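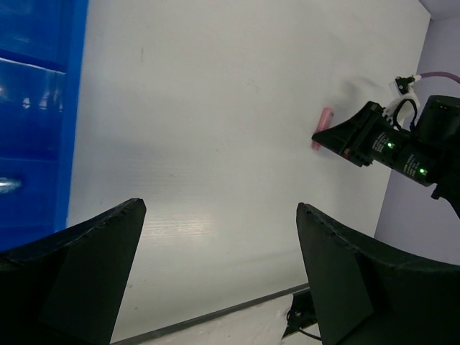 Two-arm cell with blue tray, small-cylinder handling.

Jornine Shared-Table Kit
Part no. 707

The Jornine kit is a set of work rules, labels and setup sheets for benches where two small arms reach over the same tabletop. It is written for teams that already have their arms mounted and running. Urkton supplies the printed set and the editable files together.

What the kit covers

Approach order. One arm enters the shared area at a time unless the task sheet names a joint move. The second arm holds with its fingers open.
Cables. Leave enough slack at the wrist for full rotation. Check every loop for rubbing after 100 hours of running.
Fingers. Inspect the tips and inner faces every 2,000 grasps. Log wear by arm and by finger.
Tabletop. Wipe down before the first run and mark new scratches on the surface map. Move lamps that leave glare in the wrist camera view.
Trays. Fix trays to the table and record their position on the setup sheet.

Speed and stopping

The setup sheet has a field for the speed limit in the shared area. Set it from your own risk assessment. The kit does not replace the assessment or the arm maker's manual.

In the box

Rule book, 900 log labels, surface map pad, setup sheets.

The Toma edition adds sheets for three-arm benches. Rule book edited by Wing-yan Hung. Revised in March.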